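Section 8: Setting up the barcode scanner on your Gotow ward trolley

By now your Gotow trolley should be standing on its own four castors, with the drawers in and the battery charged (if it isn't, do please go back to Section 2 and get that done first, as the scanner won't pair on a flat battery). The next job is to introduce the trolley to its Boline handheld scanner, so that each drawer opens for the right medicine and the record is kept for you. It's a pleasant enough job and you can do it sitting down with a cup of tea, so long as the cup stays off the trolley top!

Before you start

Have the scanner, its cradle and the blue pairing card within reach. The card is tucked inside the front cover of this guide. You will also need the supervisor code you chose when you first switched the trolley on.

Pairing the scanner

1. Push the trolley to a level spot and press down both brake pedals until they click.

2. Clip the cradle to the rail on the right-hand side. It goes on at a slight tilt and then drops straight, and it can be a little stiff the first time.

3. Turn on the trolley screen and enter your supervisor code. Choose Devices, then Add a scanner.

4. Hold the scanner's trigger for 8 seconds. The light on top will go from white to a slow, blinking blue.

5. Scan the large square on the pairing card. You'll hear two short beeps, and the name Boline will come up on the screen.

6. Set the scanner in its cradle and leave it there for 21 minutes while it fetches its settings. The screen may go dark in the meantime, which is quite all right.

Note: If you hear one long beep instead of two short ones, the scanner is still paired with another trolley. Choose Forget on that trolley's Devices page, then start again from step 4.

Matching drawers to labels

7. Choose Drawers, then Match. The first drawer will unlock and slide forward a little way.

8. Scan the label on the drawer front, close the drawer gently, and wait for the next one to open. Carry on down the column in this way, and then do the other side.

9. When the last drawer has closed, choose Save. If you forget (and it's easily done), the trolley will ask you again before it lets you leave the page.

Caution: Never put medicines in a drawer until its label has been matched and saved. An unmatched drawer does not lock.

Caution: Keep fingers clear of the drawer edges during steps 7 and 8, as the drawers move by themselves.

If the screen shows message 281, the label couldn't be read. Wipe it with a soft, dry cloth and try again, and if it's scuffed, print a fresh one from the Gape label page on the Sketavard website.

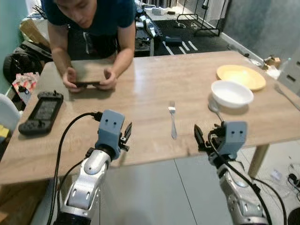
Using a smartphone at a table.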